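Search this site Search Go

Nalel adds simulated runs to its tabletop picking set

Last updated: 14 Feb 2019

Grekgate has finished the first block of simulated demonstrations for Nalel, its project to teach a single robot arm to sort and move household items on a table. The block holds 749 recorded runs. After checks, 700 were passed for training and the rest were set aside.

Each run is one attempt at one short job, such as moving the banana to the basket or shifting the cup away from the edge of the table. An operator steers the simulated arm with a hand controller while the software logs joint angles, gripper opening and the view from a fixed camera. A line of plain text giving the job is stored with every run. The learning system, called Drultow, is then trained to produce the same kind of motion when it is given the camera view and the text.

Kauko Koskela, who leads data collection on Nalel, said the team moved to simulation after the first months on the physical bench produced too little variety.

“On the bench we were resetting the table by hand between runs, and people put things back in the same spots without meaning to,” Koskela said. “The model learned the spots. Move the bowl a hand's width and it reached for where the bowl used to be.”

In the simulator the starting layout is drawn at random before each run. Position and rotation change every time, within limits set so that objects do not overlap and stay within reach of the arm. Lighting strength and the colour of the walls can also be varied, although both were held constant for this block so that the effect of layout could be measured alone.

Operators worked in sessions of 2 hours and were asked not to correct small errors by restarting. If the gripper missed, they were to back off and try again in the same run. Those recoveries are kept in the data and tagged. Ritva Salminen, who reviews the recordings, said the earlier bench set had almost none of them.

“A set made only of clean grasps gives the model nothing to go on after a bad one,” Salminen said. “We tag where the miss starts and where the arm is back in a sensible position. That takes a person a fair while to do properly.”

Most of the runs set aside in review failed for dull reasons. In some, an object had sunk slightly into the tabletop at the start and jumped when it was touched. In others the text did not match what the operator did – the line asked for the can and the operator moved the bottle. Mismatched text will be rewritten where the motion itself is sound, and those runs may be returned to the set. Runs with contact faults will be deleted.

The objects were chosen to cover a spread of shapes and grasp types. Flat items remain the hardest for operators, as the fingers have to come in very low, and average run time for jobs that involve them was well above that of the others. The basket gives a target with a raised rim, which forces the arm to lift before it moves across. No soft items are included yet.

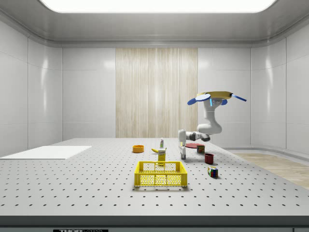

The simulated bench used for Nalel, with the gripper just above the table and the yellow basket in front.

The next block will be recorded with a second camera view. Koskela said a single fixed view leaves parts of the table hidden when the forearm passes over it, and that operators had been getting around this by taking wide paths which the model then copied. The target is a further 432 runs, with the same object list and the same text format, so that the two blocks can be joined without conversion.

Transfer to the physical arm has not been tested with the new data. A bench trial is planned for March at the Juntunen building, using the version of Drultow trained on the 700 passed runs and, for comparison, a version trained on the older bench recordings only. Both will be given the same starting layouts. Success will be scored by a reviewer who is not told which version is running.

Salminen said the review guide is being rewritten before the second block begins. The present guide has one tag for all misses. The new one will split them into missed contact, dropped object and wrong object – a change the reviewers had asked for. Runs in the first block will be tagged again under the new scheme, starting with those that involve the basket.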